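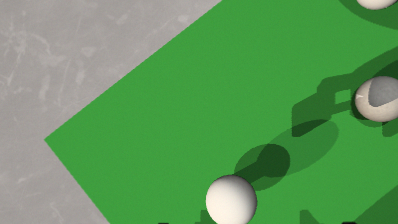
2nd April

Carried on with the ball task in Homow, two arms, one planner. The job for today was the wrist view segmentation. It has been fine under flat light and poor since Anil Devadiga turned hard shadows on in March.

Ran the old threshold build over 285 wrist views first. Most of the bad masks are where two shadows overlap on the green and the dark part gets joined to the ball outline. The fitted centre is then pulled towards the shadow and the grasp pose goes with it. Switched to a circle fit on edge points only, with mask area as a check — better centres, slower.

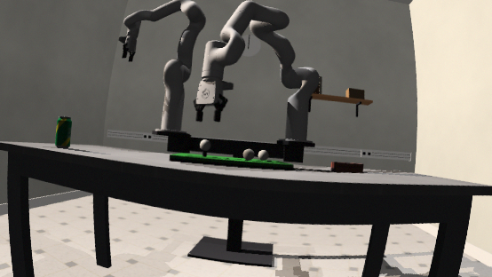 The planner side is less tidy. Prustum still treats the arms as one 14-joint problem when both have goals, and the solve time shows it: 1851 ms for the worst query, against 1054 ms with the idle arm held as a fixed obstacle. I have left it on the fixed version. Parvathi Suvarna wants the joint solve back before handover tests, so it stays behind a flag. 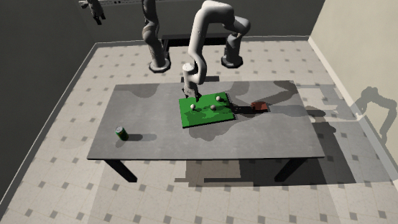

Target choice needs a rule as well. At present the scorer takes the nearest ball to the active wrist and ignores everything else on the table. With the gripper over the back-left corner of the board the left ball wins easily, and the brick-coloured block to the right of the board never enters the cost. It should, for approaches from that side. The can is far enough off to leave out for now.

To do:
Clearance term for the block.
Rerun the 285 with the circle fit, same seeds.
Ask Anil which shadow settings he committed.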